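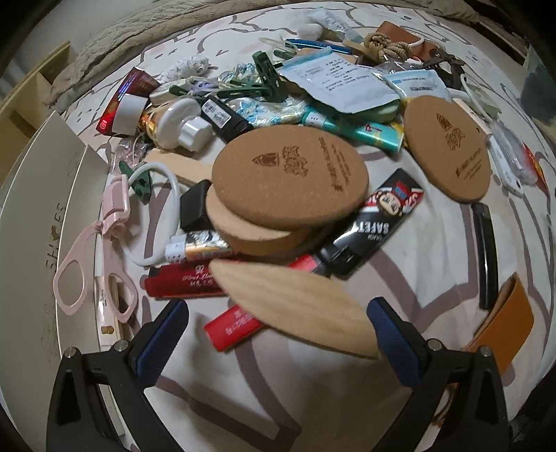 692

# Chapitre 22. Compter ce que l'on possède

Il existe un genre d'article que tout lecteur de magazine a rencontré : un ménage « moyen » posséderait tel nombre d'objets, presque toujours rond, presque toujours effrayant, et il serait temps de faire le tri. La source est rarement citée. Lorsqu'elle l'est, elle renvoie le plus souvent à un autre article, qui renvoie à une conférence, qui renvoie à un consultant en rangement. Ce chapitre porte sur la mesure de l'équipement domestique et sur les raisons de s'en méfier.

Le lecteur qui a travaillé le chapitre précédent sait déjà construire un panier de biens durables. Une voiture, un lave-linge ou un lit se laissent compter sans grande dispute. Les difficultés commencent avec le reste, c'est-à-dire avec la presque totalité de ce qui se trouve dans un logement : couverts, bobines, boutons, dessous de verre, câbles sans appareil, échantillons, bouts de ficelle.

## 22.1 Qu'est-ce qu'un objet ?

La question paraît oiseuse jusqu'au moment où il faut remplir une grille. Un jeu de cartes compte-t-il pour une unité ou pour autant d'unités qu'il contient de cartes ? Une boîte de trombones entamée ? Deux enquêteurs consciencieux, placés devant le même tiroir, peuvent livrer des totaux très éloignés sans que l'un ou l'autre ait commis la moindre erreur.

L'enquête de Prosholm, dont nous nous servirons tout au long du chapitre, donne une idée du problème. Elle portait sur 600 logements. Le questionnaire avait été confié à la société Niteo, qui l'avait testé au mois de décembre et jugé « stable ». On aimerait savoir par rapport à quoi. La consigne demandait de compter « tout article séparable ayant un usage propre », formule qui laisse à l'enquêteur le soin de décider si un bouchon a un usage propre en l'absence de sa bouteille.

Le résultat publié était de 2922 objets par logement. La presse locale a imprimé 3000, et c'est ce second chiffre qui circule encore. L'arrondi est véniel. Il est plus gênant que le rapport ne donne ni la médiane ni la dispersion, alors que quelques greniers bien remplis suffisent à tirer une moyenne vers le haut.

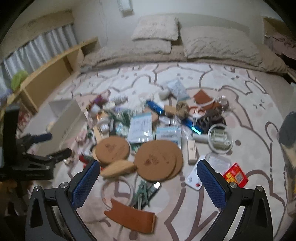

*Fig. 22.2. Petits objets réunis sur un tapis, dont des sous-verres en liège et une pince à linge.*

## 22.2 Les menus objets

Les manuels de méthode proposent en général de traiter les menus objets par lots. La grille Morsy, la plus employée, distingue les lots homogènes (mêmes objets, même usage) des lots mêlés, et attribue à chacun un coefficient. Nous la présentons parce que l'étudiant la rencontrera partout. Nous ne la recommandons pas sans réserve : les coefficients ont été fixés à partir de logements urbains de petite surface, et rien n'indique qu'ils conviennent à une maison avec cave et atelier.

La grille Drukero, plus récente, abandonne les coefficients et demande de peser les lots. Ses défenseurs vantent une procédure objective. Une balance donne certes un poids, mais l'on voit mal ce que le poids d'un tas de ficelle et de cuir apprend sur les habitudes de ceux qui le conservent. Le passage du kilogramme à l'usage reste entièrement à justifier, et la documentation de la grille y consacre deux paragraphes.

Reste la déclaration des ménages eux-mêmes. Elle coûte peu, et ce mérite explique une bonne part de son succès. On demande à une personne assise dans sa cuisine combien de stylos se trouvent chez elle ; elle répond avec assurance. Le contrôle sur place, quand il a lieu, réserve des écarts considérables, dans les deux sens.

## Avant de poursuivre

Les sections 22.3 à 22.5 supposent acquis le calcul d'un intervalle de confiance et la notion d'erreur de mesure. On reprendra au besoin l'annexe B. Les termes suivants reviendront souvent :

- **unité de compte** : ce que l'enquêteur inscrit pour un sur sa grille ;
- **lot mêlé** : réunion d'objets d'usages différents, rangés ou trouvés ensemble ;
- **stock dormant** : objets conservés sans emploi déclaré au cours de l'année écoulée.

Cette dernière définition repose sur la mémoire des enquêtés. Nous y reviendrons en 22.4, sans parvenir à la remplacer.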